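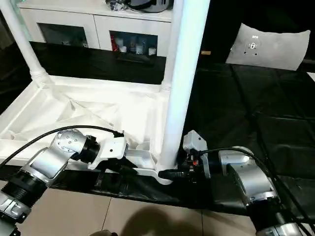
Manipulation Group, Sorrentino Lab
Opinion

Keep the hesitation in the data

Rhona Urquhart
Monday, February 24, 2025

Most teams that teach two-armed robots by remote control edit their demonstrations before training. Pauses are trimmed, second attempts at a grasp are removed, and any episode that runs long is dropped. I think the practice is wrong for large, light, hollow objects, and we should stop doing it by default.

Consider a white plastic base with tubular uprights. It weighs little for its size, and a push at one corner can turn the whole part. The useful contact points are low, on molded edges and at the foot of an upright, where the gripper itself hides much of what the operator needs to see. An operator working through two leader arms will often close one gripper, stop, shift the other arm, and close again. A trimming script sees idle time. I see the operator checking whether the part has moved under load.

In our Para set we kept 43 episodes uncut and made a second, trimmed copy of the same episodes. Policies trained on the trimmed copy moved faster and looked better on video. They also began the second grasp before the first had settled. When the part rotated, they had no recorded behavior to fall back on, as every recorded recovery had been deleted as noise. The uncut policies were slow and tedious to watch, and they regrasped.
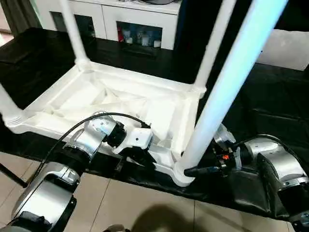 Left gripper at the inner rim of the base, right gripper beside the nearest leg.

Witold Czerwiński, who maintains our Navov leader arms, disagrees with me on part of this. His position is that many pauses come from the interface. The leader arms give no force feedback, so operators wait for visual confirmation that a person using bare hands would never need. Train on those waits, he argues, and the robot inherits a defect of our equipment.

He is right about the cause. I do not accept the remedy. The robot has the same cameras and the same missing sense of touch as the operator had through it. A wait that exists for lack of touch is a sensible wait for that robot. If we add force sensing later, we should record again with force sensing, and retire the old set.

Hand guiding does not settle the matter either. Moving one arm directly gives clean contact forces, but a person guiding two arms around a wide part blocks the cameras and tends to lean on the joints. We tried it for 3 sessions and went back to the leader arms.

My proposal is modest. Store every episode at full length. Mark pauses and regrasps with labels, and let whoever trains the policy decide what to drop. Report success on trimmed and untrimmed data side by side. Dropped communication packets and operators answering the phone can still go. The Dukero recording tool already supports labels of this kind, and adding them took us 13 minutes per session.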